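Putting Together Flat-Pack Furniture: Tips That Save Time

Posted Monday, June 5, 2023

Most flat-pack pieces go wrong in the first ten minutes, before a single screw has gone in. These notes come from putting up a fair number of small tables, bedside units and shelves, including two Mikwood side tables and a Hollurley bench that had to be taken apart and started again.

Before you start

Open the box on the side with the printed arrow, if it has one. Slit the tape with a shallow blade, or peel it, as panels are often packed right up against the lid. Lay everything out and check it against the parts list. If a part is missing, ring the shop before you build anything. Most will post a bag of fittings, but they are less willing to take back a half-built table.

Tip the fittings into a muffin tin or a few saucers, one type to each. Screws that look the same can differ by 4 mm in length, and the longer one will come straight through a thin top. Stand them on end next to each other if you aren't sure.

Keep the instructions open at the right page with a clothes peg. If they have gone astray, look for the model number on the sticker on the box. My bench was a 1628, and the leaflet was on the shop's website under that number and nowhere else.

The surface

Work on something soft and clean. An old blanket, a towel or the opened-out box will all do. Painted and white finishes mark very easily, and one stray screw under a table top will leave a scratch you can't polish out. Shake the blanket between jobs. A dark cloth shows up dropped white caps and plugs, and a pale one is better for black screws.

Tables and stools are nearly always built upside down. Clear enough floor to turn the piece over at the end without catching a leg on the door frame.

Legs and brackets

Fit all the corner brackets loosely first. Put each screw in by hand for three or four turns, and if it goes in at a slant, back it out and try again. Once every leg is on and standing straight, go round and tighten in diagonal order, a little at a time. Tightening one corner fully before the next is fitted pulls the frame out of square, and then the last leg won't line up with its hole.

Check the corners by measuring across both diagonals. The two figures should match. If they don't, slacken off, push the long corners towards each other and tighten again.

Use the key that came in the packet for the last turn, even if you use a power driver for the rest. Set the driver to its lowest torque. Chipboard strips very quickly, and you feel it go with a hand tool in time to stop.

Dowels and glue

Dowels should push in with a thumb, or at most a few taps from a rubber mallet. A tight one can be rubbed down with fine paper. I put a small dab of wood glue in the holes on anything that won't need to come apart again. For furniture that may move house with you, leave the glue out. Wipe off any squeeze-out with a damp cloth straight away.

If a screw hole has stripped, pack it with a wooden matchstick dipped in glue, snap it off level and leave it overnight. The Nostitz shelf in our hall has had two holes done like this and carries a full row of cookery books.

Turning it over

Get a second pair of hands for anything longer than a bedside table. Lift it clear and turn it in the air. Rolling it over on two legs puts all the weight on the joints sideways, and that is how brackets bend.

If it rocks, try it in another spot before blaming the table. Old floors are rarely flat. After that, loosen the screws on the short corner, press down on the top and tighten them up again. Felt pads will take up what's left.

Afterwards

Go over the screws after 14 days of use, and again after a couple of months. Tape the key to the underside so you know where it is. Spare fittings go in a labelled bag. Mine live in a Bawa biscuit tin, along with 40 or so odd keys I ought to throw out.

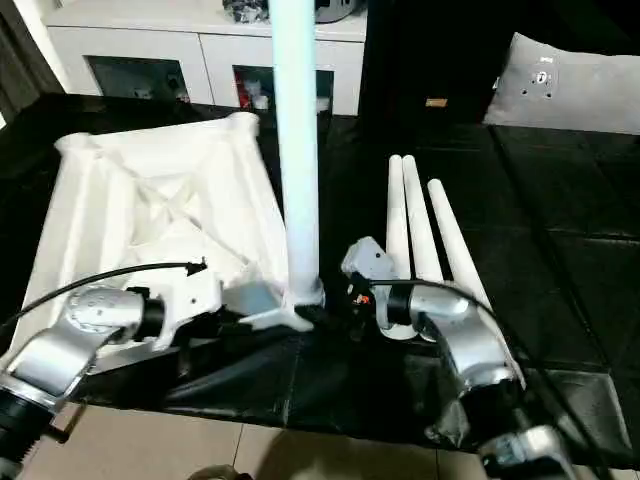
Why does one leg stay wobbly when all the screws are tight?

The usual cause is a bracket that was tightened while the leg was slightly off its seat, leaving a small gap between the leg and the frame. Undo that corner, push the leg fully home, hold it there and tighten the screws in turn. If it still moves, look for a stripped hole and pack it with a glued matchstick.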